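BLDG 212 Joinery and Openings
Notes for Unit 2: Moisture movement in solid timber doors
Prepared by Benvinda Barros, revised 20 July 2022

Timber takes up and releases water until it balances with the surrounding air. Movement along the grain is small enough to ignore. Movement across the grain is not, and tangential shrinkage is generally greater than radial.

A slab glued up from solid boards behaves as one wide board. Frame-and-panel construction divides the width. Stiles and rails are narrow and carry the load; the panels sit in grooves and are left unglued so they can move. A panel glued into its groove will often split in the first dry winter.

Set clearances for the season of fitting. A door hung tight in November, with the heating on, may bind by midsummer. Seal all six faces — the bottom edge is the one most often missed.
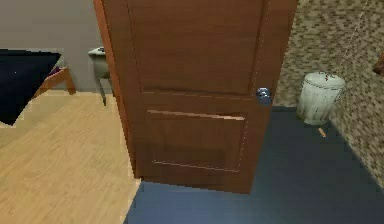

Cross-grain movement in a framed door is taken up mainly inside the grooves, so the overall width changes by little more than the two stiles. Panel height matters less, as the grain usually runs vertically. A tall panel over a shorter one, with a rail between, therefore needs much the same side allowance in both openings.

Reading: Quintela, course reader, p. 111. Bring the Sirkbridge worksheet to the lab.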